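7. Preparar o robô para trabalhar com tecidos grandes

Chegamos à parte do manual de que os nossos clientes mais perguntam. Lençóis, capas e cobertas pedem ao Woltix movimentos amplos, com os dois braços acima da linha dos ombros, e vale a pena reservar uma manhã tranquila para fazer esta preparação com calma. Quem já seguiu o capítulo 2 (calibração das mãos) pode começar diretamente no passo 1; quem ainda não o fez, por favor, volte atrás e faça-o primeiro.

Antes de começar

Tenha à mão um pano claro e liso, sem botões nem fechos, e a chave de aperto Trorkia que veio na caixa dos acessórios. A bateria deve estar a 100%. Desimpeça bem o chão à volta do robô, incluindo tapetes e extensões elétricas.

CUIDADO: mantenha o botão de paragem ao alcance da mão durante todo o procedimento e não fique entre os braços do robô enquanto os motores estiverem ativos.

1. Com os motores desligados, verifique as faixas pretas dos pulsos e dos cotovelos. Devem estar bem assentes, sem dobras nem bordos levantados.

2. Siga com o dedo o cabo exterior do antebraço direito, do pulso ao cotovelo. Deve fazer uma curva folgada, mas sem balançar. Se estiver esticado, alivie a presilha com a chave e volte a apertá-la.

3. Limpe os segmentos metálicos dos dedos com um pano seco de microfibra. Não use álcool nem amaciador.

4. Ligue os motores e escolha no painel Tecidos > Elevação. O robô leva algum tempo a encontrar a posição inicial, e é normal ouvir um zumbido leve nos ombros.

5. Coloque o pano por cima das mãos do robô, afaste-se e selecione Sustentar. Os braços sobem com as palmas para a frente e os dedos abertos para cima.

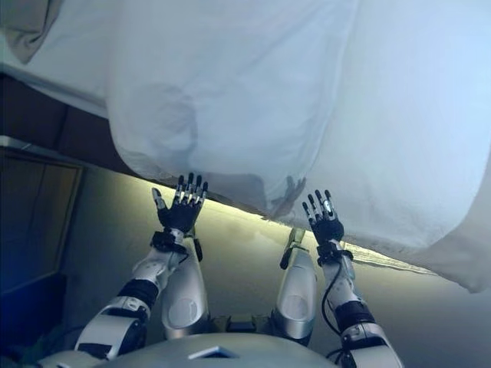

Figura 7. Mãos erguidas sob a borda do pano, vistas da câmara da cabeça.

6. Acompanhe a imagem da câmara no painel. Deve conseguir distinguir as duas mãos abaixo da borda do tecido. Se alguma ficar tapada, selecione Pausa, espere que os braços parem por completo e só então ajuste o pano.

7. Quando estiver satisfeito com a posição, selecione Guardar. O perfil fica na memória com o nome que lhe quiser dar, e pode ter vários, um para cada tamanho de roupa de cama.

NOTA: os tecidos brancos deixam passar luz e podem confundir a deteção da borda. Se o painel mostrar o aviso 775, baixe a intensidade da iluminação da sala ou feche um pouco as cortinas e repita a partir do passo 5.

NOTA: para panos muito pesados, como as colchas acolchoadas Bivwood, reduza a velocidade dos ombros para cerca de 2 na escala do painel. Demora mais, bem sabemos, mas as juntas agradecem.

Depois de terminar

Selecione Recolher e aguarde que os braços desçam antes de retirar o pano. Desligue os motores e passe outra vez os olhos pelo cabo do antebraço, tal como fez no passo 2. Se notar desgaste no revestimento, não tente remendá-lo com fita: peça um cabo novo à assistência Czerwiński e deixe o robô parado até o receber. As instruções de substituição encontram-se no capítulo seguinte.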